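Notes for the talk, 14 May 2026. Slot is the one after the coffee break. Bring the printed handout, the laptop adapter and the label sheets.

## Keeping old computers out of the trash: what a small office can do

### Opening

Start with the closet. Most people in the room have one at work: a shelf or a back room with old desktops, monitors and a box of cords. Ask for a show of hands. Wait for it.

Then give our number. When Dorner moved out of its second floor, we had 139 machines on the old list and no plan for any of them. Some had been sitting since the Desjardins office closed. The list had serial numbers but no word on whether a machine ran.

Say what the talk covers: sorting, wiping drives, passing machines on, and what to do with the leftovers. Say that I won't be covering phones or printers. Phones have their own rules, and printers deserve a separate hour.

### Sorting

We used two questions. Does it start? Could someone use it for everyday work?

If both answers were yes, it got a green label and went to the reuse shelf. If it started but was too slow for anyone to want, it got a yellow label. If it didn't start, we wrote down what happened when the button was pressed and put it on the bench pile. One line was enough. "Fan spins, no picture" tells the next person a lot more than "broken."

Slow down on this next point, people always ask about it. We did not try to fix everything. Set a time limit per machine before you begin. Ours was the length of a lunch break. In March we had none, and one person spent most of an afternoon on a single desktop that ended up as parts anyway.

The checks that fit inside the limit are simple ones. Try a different power cord. Reseat the memory. Look for anything loose. Try another monitor before you blame the computer.
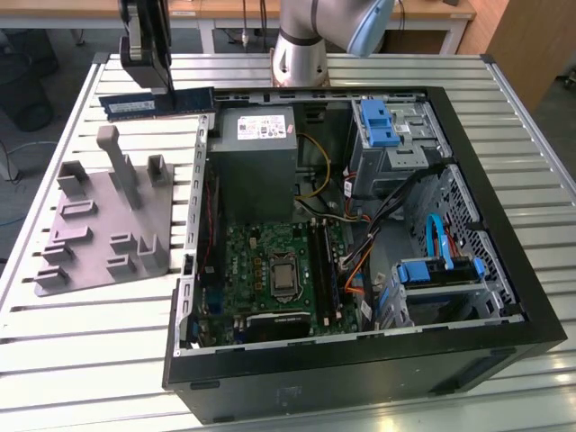
Desktops are much easier than laptops at this stage. Parts swap between models more often than people expect, and you can get a working machine out of two dead ones. With laptops, check the battery first. If the case is bulging, stop, do not charge it, and set it aside for the recycler.

(If running late, skip to Drives.)

### Drives

This is the section managers care about. Read it straight from the notes.

Every drive is wiped or destroyed before the machine leaves the building. No exceptions for machines that "only ever ran the front desk." Deleting files and emptying the recycle bin is not a wipe.

Keep a log with the drive's serial number, the method, the date and initials. We kept ours on paper, on a clipboard tied to the bench, and typed it up later. If a wipe fails or stops with an error, the drive goes in the locked bin for shredding. Don't run it again and hope.

Hand out the sample log page here.

### Passing machines on

The reuse shelf went to Clurkach, which sets up computers for adult classes. They asked for three things, and I'd guess most groups want the same:

- a working power cord with every machine
- a keyboard and mouse if we had them
- a note saying what had been tested

Call before you deliver. They have a storeroom the size of a parking space and can't take a truckload. We also sent a short form with each batch saying the machines came as they were, with no support from us. Have someone in your legal or finance office read yours before you use it.

Staff wanted to buy some of the better ones. We priced them at 100 dollars flat and took names out of a box. Flat pricing saved a lot of arguing.

### What's left

Parts and dead machines went to Vornusura. The pickup fee was 200 dollars. Ask any recycler where the material goes next and get it in writing. Ask for a receipt that lists weight and drive count. If they can't give you one, keep looking.

Coin batteries and laptop batteries get packed apart from the rest. Tape the terminals.

### Questions

Likely ones: monitors (yes, the recycler takes them), software licenses (check the terms of each one), and how long it all took. Point to the timeline on the back of the handout.

Collect the spare label sheets on the way out.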